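Chez Drusatberg, les robots s'entraînent sur écran avant de passer en cuisine

J'ai passé une matinée de novembre dans les cuisines centrales de Drusatberg, à Nomerdale, et je vous avoue que je m'attendais à des bras mécaniques partout. Raté ! Pour l'instant, la vraie nouveauté tient dans un ancien bureau des plannings, entre la plonge et la réserve sèche : deux écrans, une cafetière qui fuit un peu et une équipe de cuisine qui donne son avis sur des gestes de robot.

L'entreprise prépare 2000 repas par jour pour des écoles et des résidences du coin. Elle a signé avec Cavalcanti, un petit intégrateur, pour automatiser une partie du rangement et du dressage des plateaux sur la ligne froide. Le système s'appelle Clendale (personne n'a su me dire d'où vient le nom) et il doit arriver en vrai au printemps, sur un seul poste pour commencer. D'ici là, tout se travaille en simulation, et c'est là que ça devient intéressant pour les gens de la maison.

Shabnam Khokhar était cheffe de poste au froid. Depuis la rentrée, elle passe trois matinées par semaine devant l'écran, à regarder des essais et à les annoter. Attraper un fruit, le déposer, contourner un plateau, recommencer. « Au début je pensais qu'on me mettait au placard, m'a-t-elle dit en riant. Maintenant ils m'appellent dès que quelque chose cloche, même pendant ma pause. » Elle a déjà annoté 1599 essais, un chiffre qu'elle connaît par cœur et qu'elle répète volontiers !

Ce qu'elle note, ce sont des choses de métier. Une main qui arrive par-dessus un aliment déjà posé, elle refuse. Un fruit trop serré, pareil. Un bras qui barre l'accès au plateau du voisin, elle le signale aussi — sur une vraie ligne, il y a quelqu'un à côté, et ce quelqu'un a des coudes. Les développeurs de Cavalcanti reprennent ensuite les mouvements et lui renvoient une nouvelle série, en général le lendemain. J'en ai regardé défiler quelques-uns avec elle, et on se prend vite au jeu (j'ai été beaucoup plus indulgente qu'elle).

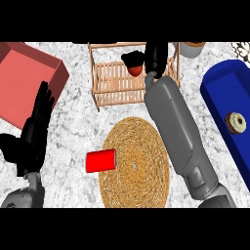
Vue de simulation : la main droite tient un petit fruit rouge orangé au-dessus de l'égouttoir en bois, la gauche reste ouverte près de la boîte rose.

Et les emplois, alors ? J'ai posé la question, évidemment. La direction promet qu'aucun poste ne sera supprimé pendant la première année et prévoit 300 heures de formation à répartir dans l'équipe. Dans les vestiaires, on est plus partagé. Un plongeur m'a dit qu'il serait ravi de ne plus soulever les piles de bacs en fin de service, une collègue du froid se demande surtout ce que deviendront les remplacements d'été. Il y a aussi une prime de 100 euros par mois pour celles et ceux qui font de l'annotation, et là, les horaires coincent : les séances tombent le matin, quand la ligne tourne à plein. Pour le moment, les collègues de Shabnam se relaient pour tenir son poste.

Une réunion sur les plannings est prévue avant l'installation du premier poste. Shabnam, elle, a demandé à garder au moins deux matinées par semaine en cuisine. La réponse doit lui être donnée d'ici là.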